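# The Second Life of Office Computers

*Oct 5, 2018*

When the county offices in Urnidel moved to new computers in March, the old ones went into a basement hallway and stayed there for most of the summer. There were 213 desktops and 8 servers. The county had paid for all of them, and nothing in its budget covered getting rid of them.

Most offices of that size have a hallway like it. Machines are replaced on a schedule, whether or not they have stopped working. The lease ends, or the warranty does, and a truck brings the next set. What happens to the last set is often left to whoever has the key to the storage room.

In Urnidel, the job ended up with the purchasing office, which asked for bids from three recyclers. Two wanted to be paid by the pound to take everything away. The third, a small firm in the next town called Plitus, offered to take it for free and pay the county a share of whatever it could resell.

Plitus works out of a former carpet warehouse in Elel, between a tire shop and a feed store. It buys used equipment from schools, clinics and local governments within a day's drive. Whole machines bring the best price if they are less than five years old. Past that point, the parts are usually worth more than the computer. 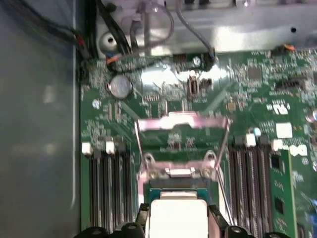 *Reading time: 3 minutes*

Memory and processors hold their value longest. They are small, they ship cheaply, and there are always buyers trying to keep an older server going for another year or two. Power supplies sell slowly. Cases hardly sell at all, and go to a scrap dealer as sheet metal.

Drives are a separate matter. The county's contract required every drive to be wiped or destroyed, with a signed record of each serial number. That paperwork took longer than the rest of the job. Offices that skip it tend to be the ones that end up in the newspaper, and the purchasing office had read those stories.

The check that came back to Urnidel was for less than the cost of a single new server. Nearly 30 of the desktops were in good enough shape to be sold whole. Another 46 were set aside, at the county's request, for Pal, a lending program run through the branch libraries. Pal gives residents a working computer for up to a year, with no late fees and a phone number to call when something goes wrong.

Demand has been steady. Many borrowers are looking for work and need to fill out forms that do not display well on a phone. Others are parents with school-age children. The library asks for proof of address and a signature, and that is all.

Not everyone at the county liked the arrangement. The main objection was staff time, since someone had to check the lists, sit through the calls and unlock the basement on pickup days. One department asked to be left out next time and to have its machines hauled away for a flat fee.

The purchasing office is now writing a disposal plan into the next equipment contract, so that the terms are set before the new computers arrive. The draft asks sellers to quote a take-back price for each model and allows the county to hold back a set number of machines for Pal.

The basement hallway has been cleared and painted. It is being used to store folding chairs.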